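Notes from the Jarnetti open house

I almost skipped it. I'd had a long week, the rain was coming in sideways, and the parking at Jarnetti is famously bad (it still is, I ended up behind the tire shop and walked). But Jacqueline Hoarau had two spots on the afternoon tour and she is not a person you say no to twice, so off I went with a travel mug and the wrong shoes.

For those of you who haven't been out there, Jarnetti has the old Boyer building, the one that used to make window frames. The big hall still smells a little like putty. They run an open house every July and this was the first one where the robot people upstairs opened their doors too. I think that explains the crowd. The sign-in sheet had 135 names on it when I got there, and the tour groups were capped at 40, which meant a lot of standing around eating tiny sandwiches. No complaints about the sandwiches!

Downstairs first. Ivan Nazarenko walked us past the packing line, which moves 400 boxes an hour when it's in a good mood. He kept having to shout over it, and I caught maybe half of what he said. The half I caught was mostly about conveyor belts and how you can hear one going bad long before you see it. A kid near the front asked if he'd ever ridden on it. Ivan said no a little too fast.

Then up the metal stairs to the Nesico room, which was the part I'd really come for. Nesico is the small outfit that rents the second floor, and they work on getting robot arms to pick up ordinary stuff. Their project is called Fistesora. I asked three different people what the name means and got three different shrugs, so if any of you know, write in.

Brian Were did the talking up there. I liked him right away, mostly for the way he answered questions. Somebody asked whether the arm was smarter than a toddler and he thought about it for a good long while and said it depended on the toddler. He told us that the hard part is all the things we do without thinking: how hard to squeeze, where to grab something that's fat at one end, how close to come to the table before you let go. I have been picking things up for more than fifty years and had never given it a moment's thought. On the drive home I caught myself studying my own hand on the gear shift.

I'd pictured something out of a car commercial, all sparks and speed. Well, it's a table with a dark cloth on it and some play food, and everyone in the room goes quiet like they're watching a putt. 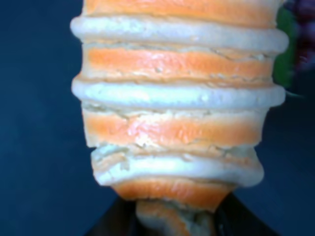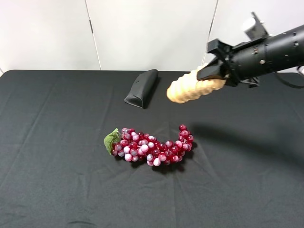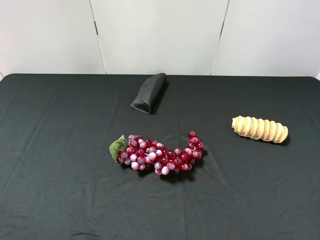
The grapes and the black pouch are on the cloth in the second and third shots.

Hervé Coste, who was squeezed in next to me, used to run a forklift and had opinions. He wanted to know why you'd teach a machine with pretend groceries when there's a whole loading dock downstairs full of real boxes. Brian's answer was that boxes are easy – flat sides, square corners, everybody in the business can do boxes. Lumpy things are where it gets interesting. Hervé said a person could do all of it faster, and Brian agreed with him completely, and I think that took the wind out of Hervé a bit. He'd been ready for an argument.

I asked about what happens when the arm drops something, and Brian said they keep the drops. They save every one and go back over them, and he thinks the bad tries teach them more than the good ones do. I wish somebody had told my high school typing teacher.

There was a younger fellow at the computer through all this, Jerome Dumlao, who grew up over by the reservoir and went to school with my niece. He's been at Nesico 2 years. I got him talking while the next group was coming up the stairs. He says the job is a lot of waiting and watching, and a lot of putting things back on the table. He also says he dreams about it. I asked whether they were good dreams and he said they were fine, just kind of slow.

We finished with coffee in the break room, where Jacqueline cornered Ivan about the broken light by the side gate and got him to promise it would be fixed. I was a witness, Ivan, and so was half the tour.

If you missed it, Brian told me they're open to having smaller groups up during the year, mornings before ten being best, and you don't need any kind of background to follow along. I certainly didn't have one. Call the front desk at Jarnetti and ask for the second floor. Bring a sweater, they keep it cold up there, and park behind the tire shop.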